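Search this site Search Go

Light, Glass and Desks: a Study of the Shared Floor at Tarkley

10th March, by the Povel project group

Our project looks at how the shared floor at Tarkley is lit and how people use the desks beside the curved glass partition.
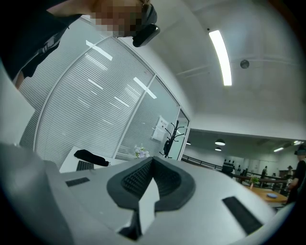
One reply to the questionnaire said that the desks by the glass were the best on the floor in the morning and the worst after four o'clock, when the ceiling lights showed up in the panes and you kept looking at them instead of your work. The same person asked for the blinds to be left alone, as they liked knowing that the people inside couldn't see out.

We had a lot of replies like that, where the good and bad points were about the same piece of glass. It changed what we measured. The first plan was to compare the shared floor with the library at Skollen, but we dropped the library in the second week and spent the time on the partition.

1. The floor

The part we studied has two halves. The half with the curved partition has a white ceiling with a long fluorescent tube. Past that it opens into a larger area where the ceiling is darker and the light comes from round pendant lamps and a flat panel. A dark metal railing crosses the open area, and there is a wooden table with a potted plant on the far side of it.

The partition has white aluminium frames. There are white horizontal blinds behind the glass. The desks on our side are white, and a black coat rack stands close to the glass. People tape paper signs to the panes. We did not record what the signs said, only how often they were moved, and we did not use that in the end either.

We call the two halves the glass side and the open side in this report. The people who work there have their own names for them, but these were different depending on who we asked.

2. What we did

We used a light meter borrowed from the physics store and took 212 readings over eight days in February. Each reading was taken at desk height with the meter flat, and another with it held upright at seated eye level facing the glass. The upright readings were the more useful ones. A flat meter on a white desk tells you there is plenty of light and nothing about where it's coming from.

The questionnaire was on paper. We left copies on the desks with a box and got 66 back. It asked where the person usually sat, what they used the desk for, whether they had moved because of the light, and what they would change. There was a space at the bottom for anything else, and most of the replies used it for the temperature.

We also walked round at the end of each day and noted what had been left on the desks. This was added late, so it only covers the second half of the project.

3. Glare on the glass

With the blinds shut, the glass has a pale background and the reflections from the ceiling lights are long bright streaks. How long they are depends on where you sit, because of the curve. On a flat partition a person can move their chair a little and lose the reflection. On this one the reflection slides along to the next pane and comes with you. Several replies described this without knowing why it happened.

When the blinds were open and the room behind was dark, the streaks looked sharper and people complained more. When they were open and the room behind was lit, we had hardly any complaints about reflections and more about feeling watched.

The pendant lamps on the open side came up less than we expected. They are far enough from the glass side to be small in the reflections. People sitting under them said the light was warm and a bit low for reading on paper. The upright readings there were lower than on the glass side but much more even from one seat to the next.

4. What is left on the desks

The white desks are meant to be cleared each evening. Keyboards stay out. Apart from those, the things we noted most were folded clothes and bags, cups, and paper. Flowers were noted too, and they were in the replies as well, where they were one of the few things on the glass side that people said they liked.

The coat rack gets used less than it could. Some people put their coat or bag on the desk even when there are free hooks. Two replies said the rack was on the wrong side of the desks, and one said that things fell off the branching hooks if you hung anything heavy. We tried it with a full rucksack and it stayed on, but we would not say this proves much.

Dark cloth on a white desk made a difference to the flat readings next to it, which we had not allowed for. Where we found a bag or jumper beside the measuring point we moved the point along and wrote that down. Readings from before we started doing this are marked in the appendix.

5. Suggestions

Turn the tube on the glass side down in the late afternoon, if the fitting allows it. Hung, the lighting supplier we wrote to, said this depends on the control gear and we have not been able to find out what is fitted.

Turn the desks so that the person sits side-on to the glass.

Tilt the blinds partly open when the room behind is in use. Agree this with the people in the room first.

Move the coat rack to the end of the desks, where you pass it on the way in.

Leave the pendant lamps as they are and put a small desk lamp out for anyone reading on paper.

6. Problems with the project

February was dull for most of the days we measured, so daylight hardly comes into the results. The same study in June might find something quite different. The questionnaire only reached people who were at a desk, and anybody who had given up on the floor because of the glare would not have filled one in. We also asked about moving seats before asking what the desk was used for, and the order should have been the other way round.

The appendix with the full readings is held with the printed copy in the Tarkley project room.

Last updated: Tuesday, spelling corrected in section 3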